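Dusar Valley Map Folio
Gramomik, landscape history series
In stock

A boxed set of 30 loose map sheets and a printed guide, made for teaching and fieldwork in landscape history and archaeology. The sheets cover field boundaries, tracks, burial mounds and abandoned farms in the Dusar valley.
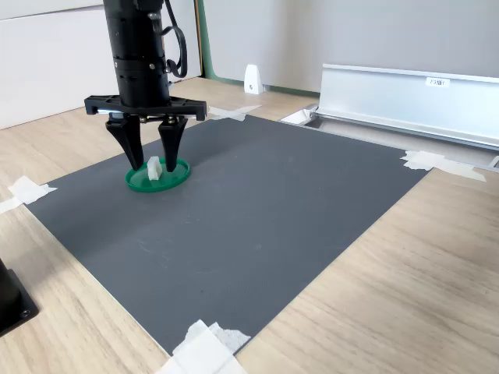 Luda Maeng

The guide runs to 110 pages. It explains how each sheet was drawn, which older surveys it draws on, and where those surveys disagree. Place names are given in every spelling I found, with the source next to each. The last chapter deals with paths that were in use but never mapped, and it includes walking notes for the upper valley.

Sheets are unfolded and printed on one side. Contours are in gray so that you can write over them in pencil. The set weighs roughly 670 grams with the box.

Item: folio, boxed
Print run: 2000
Guide language: English
Added to catalog: 21/02/2023

Replacement sheets can be ordered one at a time. Give the sheet number from the lower margin. The guide is also sold without the maps, but chapters two and three are hard to follow on their own.

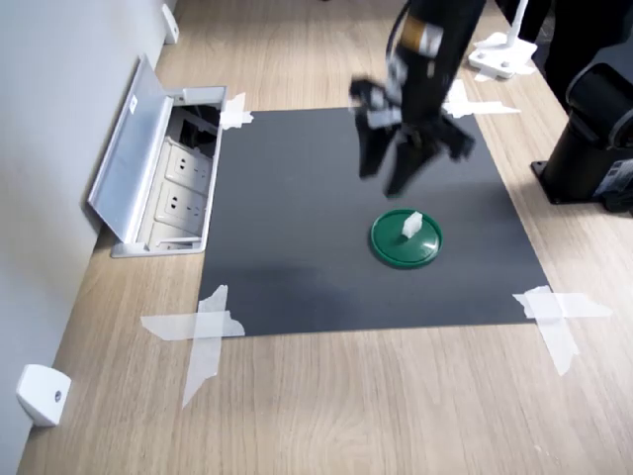
One buyer writes that the mound sheets worked well with second-year students, though she would have liked a scale bar on the upper valley sheet as well as the printed ratio. The scale bar will be added at the next printing.

Returns accepted if the box is unopened.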